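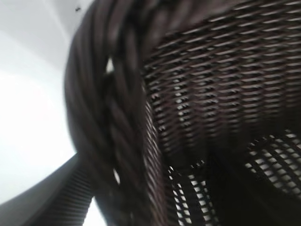
작은 빵 바구니 하나를 꼭 사야 할까요?
빵을 접시에 놓고 먹어도 아무 문제가 없는 집이라면 살 필요가 없습니다. 식탁 위에 자잘한 물건이 늘 굴러다니는 집이라면 하나쯤 있는 편이 낫습니다.

트리스테드(Trisstead) 짙은 갈색 직사각 바구니, 167일 사용 후기
2019년 5월 12일 일요일

저희 집에는 이미 바구니가 여러 개 있었습니다. 그 바구니들을 정리하려고 바구니를 또 샀으니 저를 말릴 수 있는 사람은 없었던 셈입니다. 캔드니스(Candness) 온라인몰에서 주문했고, 장바구니에 담아 둔 채 두 주를 보내다가 배송비 무료 금액을 맞추려고 결제했습니다. 제 살림의 절반은 배송비 무료 금액이 골라 준 물건입니다.

용도는 빵 바구니로 나와 있었습니다. 상품 페이지에는 갓 구운 빵이 산처럼 쌓여 있고 옆에 리넨 천과 밀 이삭까지 놓여 있었지요. 우리 집에 밀 이삭은 없습니다. 식빵은 봉지째 냉동실에 있고요. 그래도 그 사진을 보면 왠지 토요일 아침마다 스콘을 굽는 사람이 될 것 같았습니다. 167일이 지난 지금까지 구운 스콘은 한 판이고, 그 한 판은 돌멩이에 가까웠습니다. 바구니 탓은 아니니 별점에는 반영하지 않겠습니다.

첫인상부터 적자면, 색이 생각보다 진합니다. 짙은 갈색인데 저녁에 조명을 하나만 켜 두면 거의 검정으로 보입니다. 밝은 상판에 올려 두면 또렷하고 보기 좋습니다. 짙은 색 원목 식탁을 쓰는 분이라면 바구니가 식탁 속으로 사라지는 현상을 겪으실 수도 있겠습니다. 저희 어머니 댁 식탁이 그런 색이라 한번 가져가 올려 봤는데, 어머니가 바구니는 어디 두고 왔느냐고 물으셨습니다.

소재 표기는 불친절합니다. 상품 설명에 '내추럴 감성 위커'라고만 적혀 있는데, 내추럴인지 내추럴 감성인지에 따라 닦는 법이 달라지지 않습니까. 판매자에게 문의를 남겼더니 '마른 천으로 관리해 주세요'라는 답이 왔습니다. 소재에 대한 답은 여전히 없고, 저는 시키는 대로 마른 천을 씁니다.

바구니의 보직은 그동안 여러 번 바뀌었습니다. 첫 보직은 당연히 빵이었습니다. 바게트를 잘라 담았고, 그날 저녁 식탁은 정말 그럴듯했습니다. 문제는 식사 뒤에 발견됐습니다. 짜임 사이로 부스러기가 빠져서, 바구니를 들어 올리니 그 자리에 바구니 바닥 모양대로 빵가루가 남아 있더군요. 일종의 판화였습니다. 빵을 담으실 분은 천이나 종이를 한 장 깔고 시작하세요. 상품 사진 속 리넨 천이 장식인 줄 알았는데 필수 부품이었습니다. 물론 별매입니다.

두 번째 보직은 과일이었습니다. 귤은 잘 맞았고 키위도 괜찮았습니다. 방울토마토는 권하지 않습니다. 하나가 터졌는데, 짜임 사이에 들어간 토마토 씨를 이쑤시개로 빼는 일에 일요일 오후를 썼습니다. 바람이 통해서 과일이 오래간다는 후기도 봤는데 저는 차이를 모르겠습니다. 우리 집 귤은 상하기 전에 없어집니다.
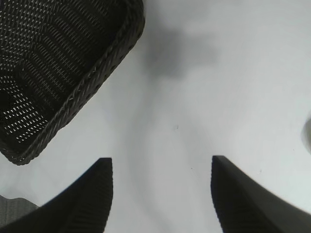
세 번째이자 현재의 보직은 식탁 위 잡동사니 수용소입니다. 리모컨, 손톱깎이, 뚜껑 없는 펜, 펜 없는 뚜껑, 약국 영수증 같은 것들이 들어가 있습니다. 이 일을 제일 잘합니다. 물건이 줄어든 것은 하나도 없는데 바구니 안에 모아 놓았다는 이유만으로 정리가 된 집처럼 보입니다. 손님이 오면 바구니째 들어서 안방으로 옮기면 되고, 손님이 가면 도로 가져옵니다. 가끔 도로 가져오는 걸 잊어서 며칠씩 리모컨 없이 삽니다.

다만 작은 물건은 조심하셔야 합니다. 압정과 바늘은 절대 넣지 마세요. 이어폰 고무 팁도 한 번 짜임에 끼어서, 꺼내다가 제 손톱이 먼저 상했습니다. 동전은 저희 집에서는 빠진 적이 없습니다. 클립은 절반쯤 걸쳐 있다가 바구니를 옮길 때 어디론가 떠납니다.

비교 대상도 있습니다. 그전에 쓰던 뵈트허(Böttcher) 철제 바구니는 튼튼하기로는 흠잡을 데가 없었습니다. 대신 식탁에 내려놓을 때마다 식당 주방 같은 소리가 났고, 상판에 긁힌 자국을 두 줄 남겼습니다. 트리스테드는 내려놓아도 조용합니다. 새벽에 손톱깎이를 찾아 바구니를 뒤지는 사람에게는 의외로 중요한 항목입니다. 스틸트브리지(Stiltbridge)의 천 수납함도 써 봤는데, 가득 채우면 멀쩡하고 반만 채우면 주저앉습니다. 채워야만 서 있는 수납함이라니 사람을 점점 더 많이 사게 만드는 구조입니다. 트리스테드는 비워 놓아도 제 모양으로 있습니다.

같은 제품을 쓰는 동료 길로운 씨에게도 물어봤습니다. 그 집에서는 욕실 앞에 두고 수건을 말아 넣는데 손님들이 호텔 같다고 한답니다. 저도 따라 해 봤습니다. 우리 집 수건은 개업 기념, 돌잔치, 마라톤 대회 글자가 박혀 있어서 호텔까지는 못 갔습니다.

청소 얘기를 해야겠습니다. 구멍이 많은 물건은 먼지도 많이 먹습니다. 제가 정착한 방법은 이렇습니다. 우선 안에 든 것을 전부 꺼내고, 개수대 위에서 뒤집어 바닥을 손바닥으로 몇 번 두드립니다. 그다음 안 쓰는 화장용 붓으로 안쪽 구석을 쓸고 마른 천으로 테두리를 훔칩니다. 청소기 브러시도 되긴 되는데, 흡입력을 세게 하면 바구니가 통째로 따라옵니다. 물티슈는 비추천입니다. 보풀이 짜임에 걸려서 청소 전보다 더 희끗희끗해졌습니다. 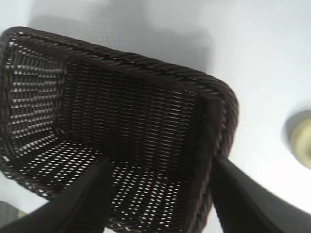

내구성은 아직까지 만족스럽습니다. 반년 가까이 하루에도 몇 번씩 들었다 놓았다 했고, 한 번은 싱크대 높이에서 떨어뜨리기도 했습니다. 올이 풀린 데는 없습니다. 제일 마음에 드는 부분은 굵은 밧줄처럼 비스듬히 꼬아 두른 테두리인데, 손에 쥐었을 때 두툼해서 한 손으로 끌어당기기 편합니다. 모서리도 둥글게 돌아가서 지나가다 팔꿈치를 부딪혀도 욕이 짧게 끝납니다. 반면 바닥은 마름모꼴 구멍이 사선으로 죽 뚫린 성긴 짜임이라, 앞서 말한 빵가루 판화 사건은 처음부터 예고돼 있었던 것이나 다름없습니다. 짜임이 면마다 다른 것도 써 보시면 아실 텐데, 촘촘한 면이 있고 빛이 훤히 드는 성긴 면이 있습니다. 저는 촘촘한 면을 거실 쪽으로 돌려 놓습니다. 영수증이 덜 비칩니다.

냄새는 처음 사흘 정도 났습니다. 새 돗자리를 펼쳤을 때와 비슷한 냄새였고, 베란다에 내놓으니 빠졌습니다. 예민한 분은 도착한 날 바로 음식을 담지 말고 바람을 좀 쐬어 주세요.

아쉬운 점은 손잡이가 따로 있었으면 하는 것입니다. 가벼운 걸 담을 때는 테두리만 잡아도 충분한데, 귤을 가득 담고 옮길 때는 두 손으로 밑을 받쳐야 마음이 놓입니다. 그리고 같은 크기끼리 포개지는지가 설명에 없습니다. 두 개를 살까 고민하던 분들은 그게 제일 궁금하실 텐데 저는 하나뿐이라 확인해 드릴 수가 없네요.

상품 페이지에 달린 후기가 거의 99개인데 대부분 '예뻐요'와 '배송 빨라요'입니다. 저도 사기 전에 다 읽었고, 배송이 빠르다는 사실만은 아주 잘 알게 됐습니다. 그래서 이번에는 제가 길게 씁니다. 간혹 별 하나를 준 분도 있었는데 사유가 '생각보다 바구니임'이었습니다. 무슨 뜻인지 아직도 생각 중입니다.

권하고 싶은 분: 식탁에 자잘한 물건이 쌓이는 집, 밝은 색 식탁을 쓰는 집, 바게트를 천까지 깔고 담을 부지런함이 있는 분.
말리고 싶은 분: 가루와 씨앗과 압정을 담으려는 분, 물로 벅벅 씻어야 직성이 풀리는 분, 이미 바구니가 다섯 개 넘게 있는 분. 마지막 항목은 제가 할 말이 아닌 것 같지만 적어는 둡니다.

별점은 다섯 개 만점에 네 개입니다. 하나는 소재를 끝내 안 알려 준 판매자 몫으로 뺐습니다. 6월에 할인 행사가 있다는 알림이 와서 한 치수 큰 것을 장바구니에 담아 두었고, 사게 되면 포개지는지부터 확인해서 댓글로 남기겠습니다.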